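Teaching a Robot the Refrigerator
Print this article | E-mail to a friend

Wurnus opened its training rooms to visitors on June 26, 2026, and the busiest one was a kitchen.

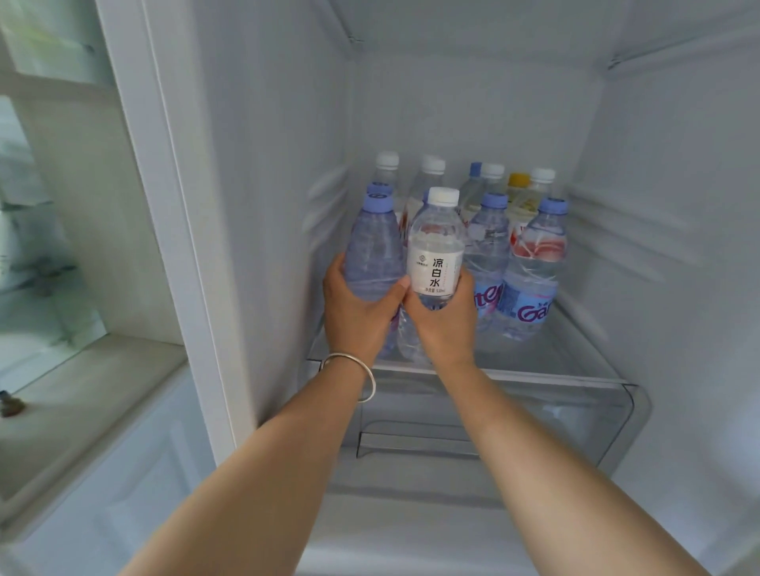 Two bottles at a time

The people at Wurnus record chores from head height. A worker puts on a camera, does the job with both hands, and the recording goes into the set used to train the company's home robot, Wumbei. Bottles are one of the early jobs. Some have blue caps, some white, one yellow, and they stand close together in a clear drawer. A hand has to get in between them.

"Clear plastic in front of clear plastic is hard," said Dagný Ravn, who runs the recordings. "The label helps. The rest of the bottle, the robot has to learn."

Workers are asked to use both hands and to move at their normal speed. A session lasts 20 minutes, then they switch. The refrigerator set stood at 1,739 recordings on the morning of the open day.

Down the hall, visitors could watch Wumbei try it. The robot stood at a refrigerator of its own and was given 5 attempts. It moved the bottle to the counter on 4 of them. On the other it closed its fingers too early and tipped the bottle over, and a technician set it upright again.

Frida Holst came from Rusova, where she manages a home for older residents. She asked if the robot could open a cap. It can't yet. She also asked about noise, and was told the arms are quieter than the refrigerator.

Wurnus plans to put two robots in a test apartment in Brutgate in December. The company would not give a price.

Comments

pkettle: Did they say how it does with glass? Most of what's in my fridge is jars.

Marnie R.: I was there. The line for the kitchen was long but they let everybody in.

oldtoolbox: Four out of five is better than my kids.

Print this article | E-mail to a friend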